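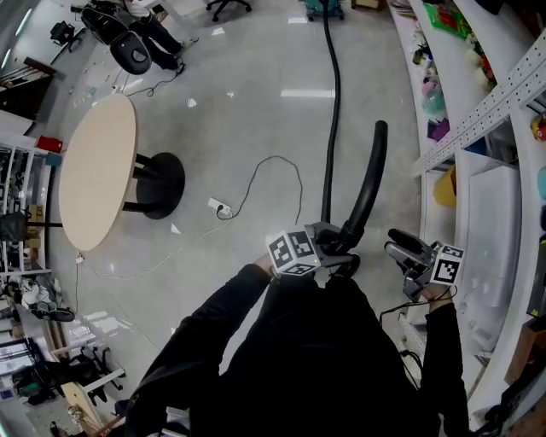

Chapter 4
Seeing Robots at Work

Most people first meet a robot on an open day. A company or college clears a room, puts out a few chairs and lets visitors watch an ordinary job being done. At the Pralley open day in April, the job was vacuum cleaning. A person in a black top worked with a hand-held gripper in each hand, and one pair of jaws was clamped on the hose of a teal vacuum cleaner. Each gripper carried a white cube with black-and-white markers on its faces. Markers of this kind give a camera a fixed pattern to find, so that the position of the tool can be worked out as it moves.

Cleaning a floor looks like a simple task, but a hose is hard for a machine to handle. It bends, it twists and it pulls back. A box stays the same shape when it is picked up - a hose does not. The team at Pralley told visitors that they wanted 1,000 recordings of household jobs before training a robot on any of them. At the time of the visit they had finished 23. 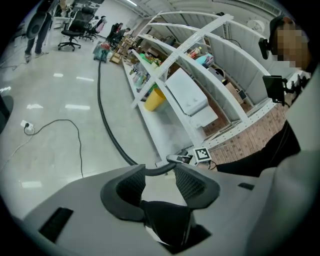
The recordings are stored under the project name Jekiter. Each one is checked for gaps and then given a short label saying which job was done and which hand did most of the work. Recordings with long gaps are thrown away.

In this chapter we look at three questions that visitors often ask. How does a machine know where its hand is? How does it learn a job from a person? Why does it fail when the furniture has been moved? Section 4.1 begins with the first of these and introduces the terms "pose" and "marker". You will need the room plan from Chapter 3 for the first exercise.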